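3.2 Worktops and what collects on them

Shared tables were the hardest part of the Rondham survey to score. In a kitchen there is usually a rule – food here, tools there. On a craft bench or a play table the same boards do for everything, and the toys end up next to the scissors. We kept these as a seperate class and scored tubs, loose pieces and tools on their own lines. The toy table is the one used for the worked case below. Light wood top, play food, one tub. 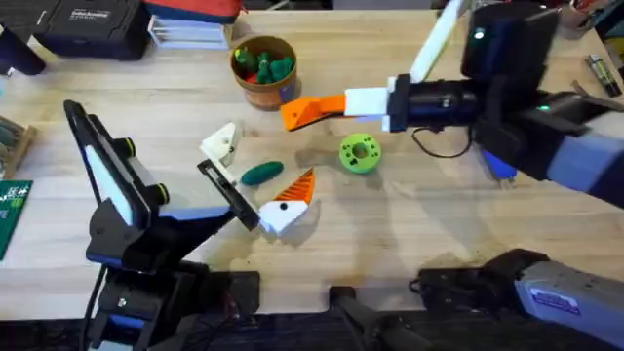 Figure 4. Toy table, middle of the top. Dark green cucumber-shaped toy on its side.

Play food scores low for reach and high for spread. Pieces are small, get put down singly, and a tub on the table doesnt by itself pull them in. Of 900 loose items logged at Rondham and Tumdale, 178 were play food or parts of it. Slices worse than whole items. A half slice lies flat and gets missed at the end of the day.

Tools were logged at the same sitting. Same bench: a handheld power screwdriver in blue and grey lying among the toy pieces, red-handled tools in a clear organizer box, pink-handled scissors and a few batteries near the right side. Boxed tools scored as stored. The screwdriver as loose.
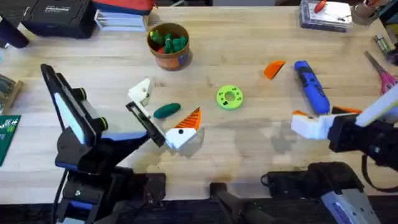 Hong objected at this point that a screwdriver left out is in use until somebody says otherwise, and that scoring it as loose punishes people for working. Fair. We kept the score but added a column, "out for a job", filled in by the household and not by us.

Tubs next. Round, open, no lid asked for in the protocol. The brown one with the purple-blue patch held a pile of small green and red pieces and counts as one stored unit whatever is in it – otherwise one tub swamps the whole sheet. 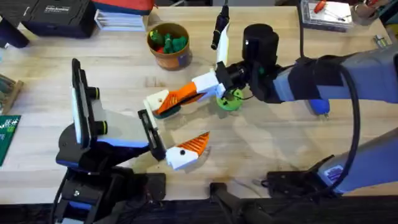 3.3 Scoring the tub

Full, part full, empty. Three marks only, we tried 7 and raters could not agree. Ferex sheets were used throughout, filled in on the Friday round.

Reader comments

tumdale_reader: Does a tub on the floor count the same as one on the table? Ours never makes it up there.

M.: Section 3.2 says slices get missed. Would like to see that split out by room.

benchtidy: "Out for a job" column is the best bit, should of been in from the start.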